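Open day at Terside: notes on the cloth folding cell

12 Mar 2025

I spent the morning at the Terside open day, mostly at the Daker bench, where a single arm was folding cloths on a wooden table. 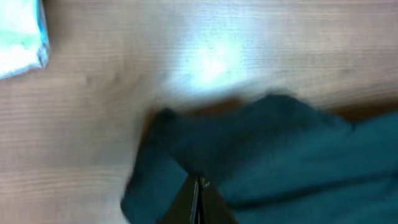

The cell is simple. One six-axis arm, a two-finger parallel gripper, a wrist camera, and an overhead camera that the operator said is used only for the first grasp. After that the controller, which Daker licenses from Trosteo, works from the wrist view. Cycle time on the demo was around 40 seconds per cloth, measured from first approach to release.

Grasp selection was the part I came for. The software looks for a raised fold, lowers the fingers on either side of it and closes until motor current reaches a set limit. There is no force sensor. I asked how they tell one layer from two and was told that they don't at this stage. The arm lifts, checks the shape of the hanging cloth, and puts it down again if the outline is wrong.

Their handout gives the test results: 607 attempts, 122 of which needed a second grasp. It doesn't break these down by fabric, so I can't say whether towels do worse than thin cotton. I would expect thin cotton to be harder with fingers this stiff.

Lighting came up too. A glossy table reflects the overhead lamps into the wrist camera, and glare hides the texture the software uses to find the cloth edge. Daker's current fix is a shorter exposure. A matte mat would be cheaper.

The Yoo stand across the aisle had a suction gripper for bagged goods, but it was down for a valve change both times I went over. Terside plans to post the slides by the end of March.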